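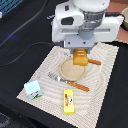 Recording a table-setting demo by remote control

Set the plate down first, near the middle of the placemat, and lay the utensils close to it. Keep the cables clear of the cloth.

1. Start the Naris recorder and wait for the light on the leader arm.
2. Bring the gripper in over the handle and close it slowly. Grip the wooden part, never the metal head.
3. Lift straight up, pause, then move across the plate.
4. Lower, open, and back away before you stop recording.

Aim for 21 takes. Move the small boxes between takes - a little is enough. Delete any take longer than nine seconds, and redo it.

Jalen Park, 2025-12-05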